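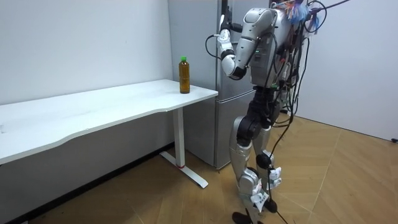

4. Floor surface and point loads

Building Materials > Timber > Working papers
February | Ayanda Coetzee and Guilan Qin

Figure 2. Light brown wooden parquet in a room with a silver-grey refrigerator and a long white desk.

4.1 Selection of rooms

The survey was limited to rooms with a parquet floor and at least one heavy item that is seldom moved. Refrigerators, filing cabinets and long desks were the usual items. Rooms with carpet over parquet were left out, as were rooms where the floor had been sanded during the two years before the first visit. Figure 2 gives the general combination of floor and furniture meant by the term "mixed room" in this paper.

The final sample came from two sites, Felbridge and Barta. Felbridge has mostly ground-floor rooms over a concrete slab, with the blocks glued down. At Barta the blocks are laid on boards over joists, and the floor gives slightly when walked on. We treated the two sites separately throughout. An earlier attempt to pool them hid most of the effect of the subfloor.

4.2 Measurement

Dent depth was read with a dial gauge set on a straight steel bar 300 mm long. The bar was placed along the grain of the block nearest the load, then across it, and the larger reading was kept. Where a dent crossed a joint between two blocks, each block was read on its own and the joint was noted on the record sheet.

Gloss was measured at the same points and again at a reference point at least 400 mm from any furniture foot. The reference point was chosen before the furniture was moved. Colour was recorded by eye against a printed card, in daylight where the room allowed it. This is a weak method — two observers often differed by one step on the card — and colour results are reported only as lighter, darker or no change.

Each visit took about 240 minutes, most of it spent moving and replacing furniture. Moisture content was taken with a pin meter in the first and last rooms of each visit. We did not correct the dent readings for moisture.

4.3 Observations

Dents under small hard feet were deeper at Felbridge than at Barta. The glued blocks had little room to move and the load was taken up by the timber itself. At Barta the dents were shallower, but gaps had opened along the joints beside the load, and in several rooms a block had tilted enough to catch a fingernail.

Desks caused less denting than refrigerators and more loss of gloss. The worn area lay in front of the desk, where chairs are pulled in and out, and its outline was clear enough to trace in most rooms. Felt pads reduced scratching but held grit once they had flattened. Pads of unknown age were recorded as worn if the fibres could not be lifted with a thumb.

Colour change was less regular. Timber under large items was usually lighter than the open floor at Felbridge. Barta showed both lighter and darker patches, and we could not relate these to window position. The finish used there had been changed at least once, and the maintenance records held at Bramton do not say which rooms were done first. Those rooms are kept in the dent results and dropped from the colour results in Section 5.

Last updated: February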